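Two boats, one small harbour: a talk with a skipper from Ustow 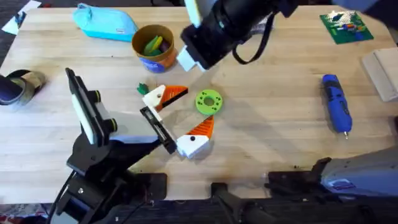
4 min read

The skipper asked me not to print her name, because in Ustow everybody knows already who she is and outside Ustow, she says, it doesn't matter. She has run day cruises along this coast for many seasons, and she has two boats: the Rosser, a sailing boat with a wide deck, and the Plidano, a motor boat which is faster and, in her words, "much less romantic, but it has a proper toilet."

We met in the harbour in March, when the tourist season was not yet open. The Rosser was out of the water, and the skipper had paint on both sleeves. She made coffee in the small office where the tickets are sold, and she answered the telephone several times while we talked. Most of the callers wanted to know the same thing, which is whether the boat goes to Stestilden.

It does. Stestilden is the island that you see from the harbour wall, long and rather flat, with one hill at the northern end. There is no hotel on it and no shop. For a long time the local people went there only to pick berries and to have lunch on the rocks. "My grandmother would laugh at me," the skipper said. "She would say, you take money from people to bring them to the berries?"

The half-day trip on the Rosser takes 3 hours. If there is good wind they sail the whole way around the island, and if there is little wind they use the engine to reach the south bay and stay there longer. I asked if the passengers complain when the engine is on. "Some do, in the beginning. They paid for a sailing boat and they want to see sails. So I put up the sails anyway, even when they do nothing. Then everybody takes pictures and is happy."

She doesn't take large groups on the sailing boat. The Plidano can carry 60 people, and this is the boat for weddings, school outings and the bus companies. I had the impression that she likes it less, and I told her so. She thought about this for a moment. "The Plidano pays for the Rosser," she said. "I have to be polite about it."

For visitors the most important question is probably which trip to choose. The skipper has a clear opinion. Families with small children should take the morning departure on the motor boat, as the sea is usually calmer before noon and the children can walk around inside. Couples, and people who don't mind getting a little cold, should take the evening sail. It leaves two hours before the sunset, so the departure time changes through the summer, and every year some passengers miss it. "They read the time from a blog. The blog was written in June and they come in September. I see them running along the wall with their bags, and we are already outside."

And when she sees them, does she turn around?

"Once I did. There was a very old couple. For young people, no."

The food on board is simple. There is bread, smoked fish, tomatoes, a cheese from the valley behind the town and cold drinks. In earlier years she offered a hot meal, but the kitchen on the Rosser is a narrow corner with two burners, and she got tired of fish soup on the floor. Guests are welcome to bring their own wine. She asks only that they don't bring red wine near the sails – there is one stain, and she showed me where.

On clothing she was quite strict. In July, when the town is hot, people come in sandals and a thin shirt, and after the sun is down they are shivering under the blankets. She keeps blankets for everyone, but a real jacket is better. Shoes with soft soles are fine. High heels have to be left in a basket by the gangway, including at weddings.

The landing on Stestilden is possible only in calm weather. There is a short wooden jetty in the south bay, and from there a path of 500 metres goes up to the old signal house, with a good view back toward Ustow. The colours there are at their best late in the day, when the cliffs on the mainland turn orange and then a kind of grey-violet. The skipper has seen it so often that I expected her to be bored by it. "I am bored by the parking in this town," she said. "By this, no."

Cancelled trips are a sensitive subject. If she decides that the weather is too rough, guests get their money back or choose another date. If the guests decide it themselves, it depends on how early they call. Many people look at the sky in the morning, see clouds and want to cancel, and she tries to tell them that clouds make a better sunset than an empty sky. Not everyone believes her.

Before I left, I asked about her plans for this season. She would like to try an early trip, leaving in the dark and having breakfast in the south bay. Her crew is against it. The telephone rang again then, and she told the caller that yes, the boat goes to Stestilden, and no, dogs don't need a ticket.

Tickets are sold at the harbour office in Ustow and on board if there are places left. The evening sail fills up first, so it is wise to ask a few days ahead in high summer.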